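# Where Does the Water Go? How Wet Things Dry

A plate left in a dish rack dries without anyone touching it. So does a puddle on the playground, and so does a swimsuit hung over a chair. The water leaves, but you never see it go.
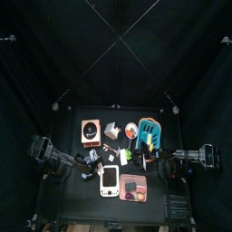 ## Water is made of tiny pieces

All water is made of very small pieces called molecules. They are far too small to see, even with the microscope in your classroom. A single drop on the side of a cup holds more water molecules than there are people on Earth.

These molecules are always moving. In a drop of water they bump and slide past each other, a bit like marbles being stirred in a bag. They also pull on each other, and this pull holds the drop together.

Some molecules move faster than others. If a fast one happens to be at the top of the drop, it can break free and fly off into the air. Then another one goes, and another. The drop gets smaller until there is nothing left of it.

This is called **evaporation** (say it: ee-VAP-uh-RAY-shun). Water that has gone into the air is called **water vapor**. Water vapor is a gas, and you can't see it. There is some in the air around you now, even if the room feels dry.

## Doesn't water have to boil first?

No. Boiling is a fast way to turn water into vapor. When water boils, bubbles of vapor form all through the pot. Evaporation happens only at the surface, where the water meets the air, and it can happen at any temperature. Even ice can lose water to the air, very slowly. If you leave ice cubes in a freezer for months, they shrink.

## What makes things dry faster

**Heat.** Warm water has faster molecules, so more of them can escape. A wet sidewalk dries sooner on a hot afternoon than on a cold morning.

**Moving air.** When water evaporates, the air right next to it fills up with vapor. If that air stays still, some of the molecules fall back into the water. Wind or a fan carries the damp air off and brings drier air in.

**Dry air.** The amount of water vapor in the air is called **humidity**. When humidity is high, the air already holds a lot of vapor and wet things dry slowly. Towels in a steamy bathroom can stay damp all day.

**Spreading out.** Molecules leave from the surface, so a bigger surface lets more of them leave. A glass of water might take weeks to dry up. Pour the same water over a large tray and it will be gone much sooner.

## Why dish racks have gaps

Put a wet bowl upside down on a flat counter and come back in an hour. The outside may be dry, but the inside will probably still be wet. The vapor inside the bowl has no easy way out.

A dish rack holds dishes up so that air can reach both sides. Standing plates on their edges helps too. Most of the water runs down and drips off, and only a thin layer is left to evaporate.

## What a towel does

A towel works in a different way. It doesn't make the water evaporate when you wipe. It soaks the water up.

Cloth is made of threads, and between the threads are very small spaces. Water clings to the threads and gets pulled into the spaces. This is called **capillary action**. It is also how a paper towel can pull water upward when you dip just one corner in a puddle.

Once the spaces are full, the towel can't take in any more, and it starts to smear water around. It needs to dry before you use it again. A cloth left in a ball dries slowly, because the folds trap damp air. The same cloth hung flat dries much faster. Cloths that stay damp for a long time can start to smell, and that smell comes from tiny living things called bacteria growing in them.

## Why you feel cold after a bath

When the fastest molecules leave, the slower ones stay behind. Slower molecules mean cooler water. So evaporation takes heat away, and if the water is on your skin, some of that heat comes from you. Sweating cools you in the same way.

You can feel this for yourself. Wet the back of one hand, keep the other dry, and blow gently on both.

## Try it: the washcloth race

You will need:

- 2 washcloths of the same kind
- 2 hangers or chair backs
- water
- a clock

1. Wet both washcloths and squeeze them out as evenly as you can.
2. Hang one of them open and flat.
3. Fold the other into a small square and hang it next to the first.
4. Feel both cloths every half hour. Write down which one feels drier.
5. Keep going until one cloth is completely dry.

Try the race again with both cloths hung flat, one indoors and one outside. Write down the weather that day. If you can, run it once in November and once in summer, and compare your notes.

## Where the water goes next

The vapor from your washcloth mixes with the air in the room and drifts out through doors and windows. High up, where the air is colder, water vapor can turn back into tiny drops. This is called **condensation**, and it is how clouds form. You can see it happen on the outside of a cold glass of lemonade, too.

When the drops in a cloud grow heavy enough, they fall as rain or snow. Some of that water lands in lakes and rivers, and some of it lands on sidewalks, where it starts to evaporate again.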